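Slide 4, take your time here. Say hello again to anyone who came in late, there are seats by the wall.

So, when we moved the Dramgate newsletter over to Mimar, we had 391 readers, and I'm fond of every one of them! Ask the room: what do you keep at home, and why do you keep it?

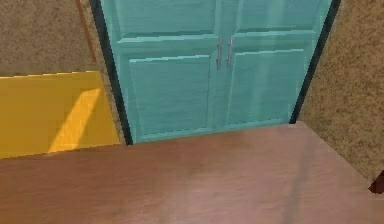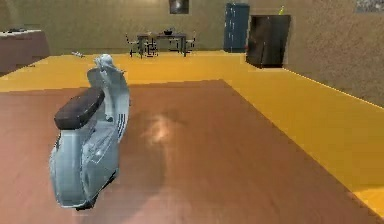
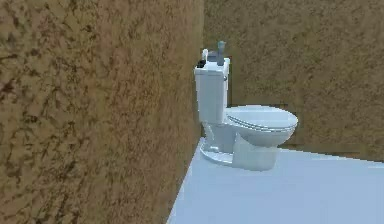

Now the letters. We asked readers to write in about one thing they'd never throw out, and 187 of you did (bless you). Read the Palla letter slowly, then pause for water. If we're past 60 minutes, skip to slide 9.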